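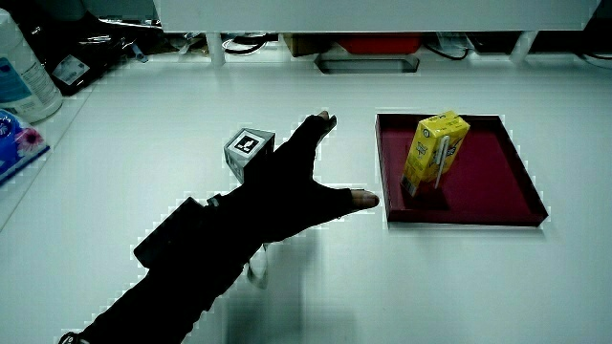 About Allitz

Allitz records manual task demonstrations for teams that train robot arms. The company was started by Yolanda Usuga and Nayeli Paucar and works out of two rooms in Parkdale.

Operators demonstrate each task in one of two ways: by gloved hand at a table, or by remote control of an arm. Tasks are short and ordinary - reaching, grasping, placing an item in a tray. A fixed camera covers the workspace in every session, and takes run to a maximum of 45 seconds.

We employ 13 operators. Our current library, Akolow, holds 2,708 reviewed demonstrations across 179 tasks. Takes with tracking dropouts are removed before delivery - they are not repaired or interpolated.

Nayeli handles calibration and data formats. Yolanda handles scheduling and client work. Site visits are by appointment, Saturday mornings excluded.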